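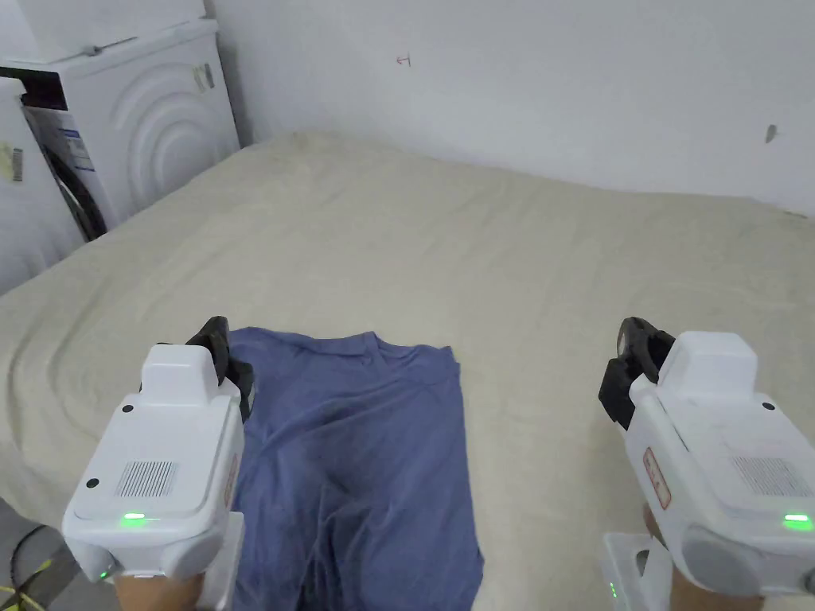
[homelaundry] Re: Cotton sheets going gray and stiff in hard water

Date: 19/07/2021
To: homelaundry list
Subject: Re: [homelaundry] Cotton sheets going gray and stiff in hard water

> We moved to Gremidstead in January and everything light has gone
> dull. Town report says total hardness 384 mg/L as calcium carbonate.
> Machine is a Dilitz front loader, no softener in the house. I use
> Bevan powder at the dose on the box and wash the sheets on warm.
> T-shirts have a rough feel at the hem and collar. The white sheets
> look gray next to one that has stayed in the closet.
>
> Two questions. Should I just double the powder? And is vinegar in
> the softener drawer doing anything? I have read both yes and no.

Taking the second question first. Vinegar in the rinse dissolves some carbonate on the fiber and neutralizes whatever alkali is left from the wash. At the quantity a softener drawer holds, diluted into a full rinse of water at 384, most of it is used up on the bicarbonate in the water before it gets to the cloth. You may notice a slight difference in feel. It won't take out gray that is already there. Some door gasket rubbers also don't like repeated acid, so check the Dilitz manual before making it a habit. Never in the same cycle as chlorine bleach.

On doubling the powder: partly. 384 mg/L is a bit over 22 grains per gallon, well past where most boxes stop their dosing table. The Bevan box I have gives one line for soft, one for medium and one for hard, with no number next to "hard". What you are short of is builder. More powder gets you more builder, but also more surfactant, which a front loader with its small rinse volume has trouble clearing. Residue left in the cloth picks up soil, and you end up with the same gray by another route.

What I would do is use the powder at the "hard" line and add a separate water conditioner to the main wash. There are two kinds. The precipitating kind (washing soda) drops calcium out as fine solids, and some of those land on the fabric. At your hardness I would skip it. The sequestering kind holds the calcium in solution and it goes out with the drain water. Manel sells one as a plain powder with no fragrance, and it dissolves well even in a cool fill. Start with the amount printed for very hard water and put it in the drum under the load. In the drawer it tends to cake.

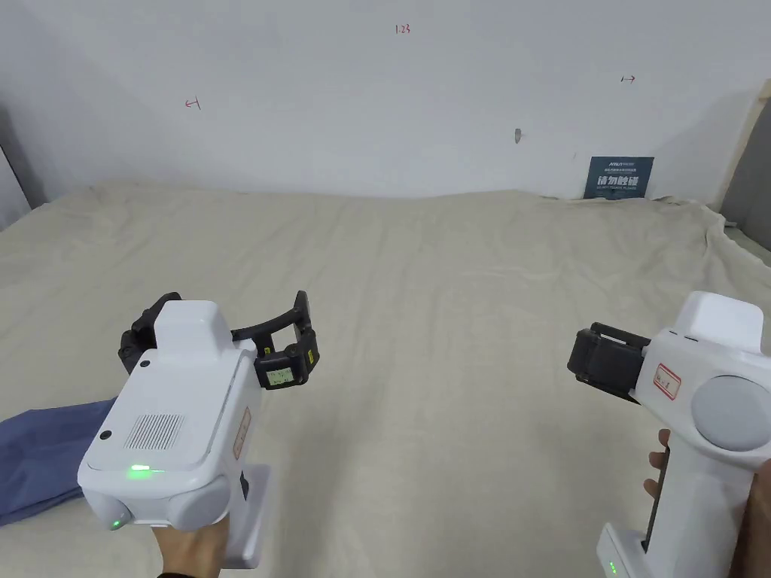 Temperature matters more than people on this list tend to allow. "Warm" on a lot of machines means whatever the mixing valve gives, and the later Dilitz models have an eco mode that caps it lower still. I put a probe thermometer in mine on the warm setting and read 68 F at the start of the main wash – that is room temperature. Powder was sitting in the door fold at the end. Turn the eco option off for bedding, or pick the setting by number if your panel shows one.

For the sheets that are gray now, strip them once:

1. Fill a tub with the hottest water the care label allows.
2. Dissolve the conditioner completely, at twice the wash amount, before any cloth goes in.
3. Soak 30 minutes, turning the load over once or twice. Longer than that did nothing further in my tests.
4. Drain, spin, and run a normal hot wash with powder and conditioner.
5. Add a second rinse.

Keep colors out of that tub. Mid blues and purples are the ones I have seen shed into a hot alkaline soak, and a cream sheet shows the slightest tint. Wash the T-shirts separately, inside out, cool, with the conditioner. The rough hem and collar should ease over several washes, as those are the places with the most layers and the slowest drying. 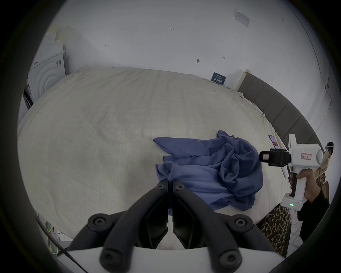

If you want to know whether it is working, cut an old white cotton pillowcase in two. Put one half in every sheet load and keep the other in a drawer away from daylight. I compare mine at a north window every month or so. With powder alone there was a plain difference by 30 washes. With the conditioner added I could still tell the halves apart, but only when they were laid edge to edge. One household, one machine, so weigh it accordingly.

Two things I can't answer from your post:

- Iron. Does the town report give a figure? Hardness scale makes cloth dull and gray, iron makes it yellow or tan. If it is iron, stay off chlorine bleach, which will set it.
- Load size. A queen set plus towels is too much for the smaller Dilitz drum. The sheets roll into a rope and the middle never sees clean water.

A whole-house softener would fix all of it, of course. If you rent, that is probably out, and the conditioner costs less per load than the extra powder would.

Please post the iron figure if you find it.

_______________________________________________
homelaundry mailing list
Plain text only. Trim your quotes.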